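第三部分 装好以后:摆放、调镜子、收抽屉

前面两部分把桌腿、抽屉轨道和镜架的孔位都讲完了,走到这里,你手上应该已经有一张站得住的梳妆台了。恭喜!剩下的活儿不重,可是特别磨人,我自己第一次装 Brinley 这个款的时候,桌子半个下午就立起来了,后面光是挪位置、调镜子又折腾到晚上。所以这一部分我写得啰嗦一点,你挑着看也行,不过带“注意”两个字的地方请都看一眼。

需要的东西:一把十字螺丝刀(手动的,电动的这会儿可以收起来了),一支小水平尺,一卷美纹纸胶带,两块干净的软布,几片毛毡脚垫,一小块白蜡烛头。蜡烛头没有的话,干的香皂也凑合。

3.1 先定位置

1. 在地上用美纹纸把桌子的四个脚位贴出来,先别急着搬桌子。坐在椅子上比划一下,胳膊往两边伸,看看会不会碰到墙或者衣柜门。

2. 看窗户。镜子最好和窗户成一个斜角,光从侧前方打到脸上。正对窗户的话,上午镜子里一片白,化妆全靠猜;背对窗户呢,脸又是黑的。我家最后定在窗户右手边,早上八点多光线最舒服。

3. 离暖气片远一点。做旧漆面本来就故意磨得有深有浅,烤久了会不会真的裂开,我没有胆子试,反正我让它离得远远的。

4. 两个人抬。抓桌面下方的横档,千万别抓镜框,也别抓抽屉。抬之前把抽屉整个抽出来放到床上,不然走到一半它会自己滑出来,砸脚很疼(我知道有多疼)。

5. 放下以后,四只脚下面都垫上毛毡,再轻轻推到美纹纸的位置,撕掉胶带。

注意:这张桌子镜子在后、重心偏高,推的时候手要放低,推桌腿上半截就好。扶着镜框往前推,整张桌子会前倾。

3.2 调平

1. 把水平尺横着放在桌面中间,看气泡。再竖着放一次。

2. 哪边低就在哪边的毛毡下面加一片。我家的老地板往窗户那边斜,加到2片才平。别用叠起来的纸片,过几个星期就压扁了,等于没垫。

3. 调完用手掌按桌面的四个角,每个角都按一下,听有没有“咯噔”声。有声音就说明有一只脚是虚的,回到上一步。

4. 桌面平了再去看镜子。顺序反过来的话,你会把镜子调得端端正正,然后桌子一垫,镜子又歪了,白忙。

3.3 椭圆镜

镜框是这张桌子最好看的部分,也是最娇气的部分。奶油色的框上有立体的玫瑰和卷草花纹,花瓣的边很薄,磕一下就是一个白印子。所以凡是要碰镜框的步骤,请先把戒指和手表摘掉,手腕上有金属扣的也摘掉。

1. 镜架背面的固定螺丝先都拧到“快紧了但还能动”的程度。我的习惯是拧到头再往回退小半圈。

2. 一个人坐在凳子上看镜子,另一个人在后面扶着。坐着的人负责说“左一点”“高一点”,扶着的人负责忍耐。

3. 左右找正的时候别拿花纹当参照!框上的雕花左右本来就不是一模一样的,照着花去对,越对越歪。要看椭圆玻璃的最低点,让它对准抽屉正中那颗小圆金属拉手。

4. 对好之后,用美纹纸在镜框背面和镜架之间贴一条,当作临时记号。

5. 螺丝对角拧紧,每颗一次只拧一点点,轮着来。一口气把一颗拧死,镜框就会被它拽过去。

6. 撕掉胶带,再坐回凳子上看一遍。

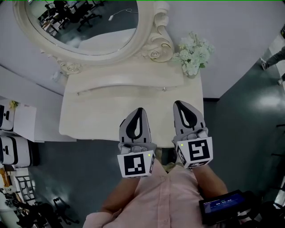 Ewurabena Abugri 看完这一节的初稿给我留了一段话:我家那张是反着来的,我先把镜子往后仰了一点点再锁螺丝,坐着刚好能照到头顶,梳头发方便多了。还有就是你那条对准拉手的办法,前提是拉手本身装在正中,我的就偏了一根火柴棍那么多,照着它对,镜子怎么看怎么别扭,后来拿卷尺重新量了抽屉面才发现。建议你加一句,先量拉手。

说得太对了,这一句我现在就加上:做第3步之前,先用卷尺从抽屉面的左右两端各量到拉手中心,两边一样长再拿它当基准。不一样长的话,就在桌面前沿的正中贴一小条美纹纸,拿胶带当基准,拉手以后慢慢修。

至于往后仰,可以,但请控制在很小的角度。仰得太多,重量会压到背后那几颗螺丝上,时间长了孔会松。我的判断方法很土:坐直了,镜子里能看到自己的额头上面还有一点空,就够了。

注意:如果家里有小朋友或者爱往高处跳的猫,镜架背后一定要加防倾倒带,固定到墙上。带子要绷直,但别绷到把桌子往墙上拽。

3.4 抽屉

抽屉是又宽又浅的那种,下沿带弧形的花边。好看归好看,弧形花边有个麻烦,就是你会忍不住用手从下面去抠着拉。别抠,请拉中间的拉手,花边的尖角受力久了容易掉漆。

1. 把抽屉反过来放在软布上,用蜡烛头沿着两条滑边来回擦,擦到摸上去有点发涩又有点滑,很难形容,你摸到就懂了。

2. 多余的蜡屑用布抹掉,不然会掉在地上踩得到处都是。

3. 抽屉平着对准滑道,两边同时往里送。一边先进去就会卡住,这时候别硬推,退出来重来。

4. 空着开关十来次,听声音。一直有同一个位置的摩擦声,就把抽屉拿出来,在那个位置再补一点蜡。

5. 拉手的螺丝从里面用手动螺丝刀拧紧。用力适中,拧过头会让抽屉面上出现一圈小裂纹。

浅抽屉装不了高的瓶子,这一点买之前最好有心理准备。我原来以为能把香水都塞进去,结果一瓶都放不下,哈哈。我现在抽屉里放的是梳子、发夹、眉笔、粉扑这些扁的,用 Drerkau 的软隔板分成几格。隔板不用买满,左边留一块空的,早上着急的时候随手一扔有地方去,这块空地救了我很多次。

3.5 桌面

桌面我建议头几天什么都别放,让漆面透透气,也让你看看自己到底习惯把手肘搁在哪里。手肘要搁的地方就别摆东西了。之后再一样一样往上加:

1. 最常用的放在惯用手那一侧,离桌边大约17厘米。太靠边,袖子一带就下去了。

2. 会漏的、会滴的(指甲油、卸妆水、精油)一律放在托盘里。做旧的漆面有细细的凹凸,颜色渗进去很难擦。我用的是 Dreder 的一只浅口托盘,底下自己粘了一圈绒布。

3. 镜子底下别堆满,镜框下半截的雕花要留出能伸进一根手指的空隙,不然没法除灰。

4. 卷发棒和直板夹永远不要直接放在桌面上,放凉了再收,用的时候垫一块耐热垫。

5. 杯子也要有杯垫。我知道你会忘,我也忘,所以我在桌上常备着杯垫,拿起来就垫,省得想。

3.6 平时怎么擦

平面的地方很简单,软布稍微沾点水,拧到几乎不滴,顺着一个方向擦,再用干布走一遍。用的水就是家里龙头里的水,我是在浴室那只 Moen 龙头下面沾湿的,不需要什么专门的清洁剂,含酒精的更别用,做旧的边缘会越擦越旧,旧得很不自然。

雕花的地方换一把软毛刷,旧的腮红刷洗干净就正好。从上往下刷,灰会自己落下来,最后再擦桌面。玫瑰的花心最藏灰,刷子要转着圈进去。湿布不要往花瓣缝里塞,水留在里面出不来,布丝还会挂在尖角上。

玻璃请把清洁剂喷在布上,再去擦镜子。直接喷的话,液体会顺着玻璃流到框的下沿,积在那里,时间久了镜子边上会起黑斑。

3.7 常见的小毛病

桌子一碰就晃:八成是脚垫压实了,回到3.2重新按四个角。垫子没问题的话,再查桌腿和横档连接的螺丝,新家具装好一个月左右都该再紧一遍。

镜子慢慢往前低头:背后螺丝松了。一个人扶住镜框,另一个人拧,不要自己一只手扶一只手拧。拧了还是松,把螺丝退出来,孔里塞一根牙签蘸木工胶,剪平,等胶干透再拧回去。

抽屉到了梅雨季变紧:正常,木头吸潮。先把东西清空,抽屉拿出来晾两天,再上蜡。千万别急着拿砂纸去磨滑边,天一干它就会变得松松垮垮,到时候关上还会自己往外溜。

漆面蹭掉一小块:如果蹭在边角,我劝你先放着看几天,这种做旧的颜色,多一块少一块常常看不出来。实在介意,再找颜色接近的补漆笔,点一点,用指腹拍开,别来回涂。

拉手转圈:从里面拧紧,还转就在螺丝和木板之间加一片小垫圈。

下一部分讲配套的凳子,坐垫怎么拆下来洗,还有凳脚和桌子之间那个尴尬的高度差怎么处理。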